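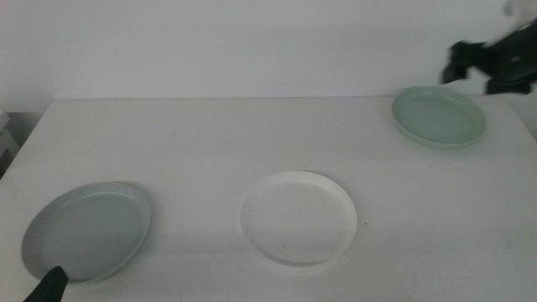

15 November 2018

Long night in the shop, and I've still got solder on my thumbnail. The plates are driving me up the wall! The blue one and the green one I can live with, but the white plate on the white table is a menace, all you get is a thin gray line for the rim and the software keeps losing it. Tavion says paint the table. I say the table took me 11 evenings and it's staying white (we'll see how long that lasts).

I did get the new fingers on both grippers, the long tapered ones Esperanza cut for me, and I love them. So much skinnier at the tip than the old set! The right arm still moves way too fast when it heads for the back of the table, though. I knocked the speed down twice and it still whips over there like it's late for a bus. Might be the gear ratio I typed in last week, might be the cable from Petridis, which I never trusted.

Spent 4 bucks on rubber tape for the fingertips and haven't stuck it on yet. Tomorrow. Also need to text Iestyn about getting his clamps back to him before December, he's asked me three times now and I keep using them.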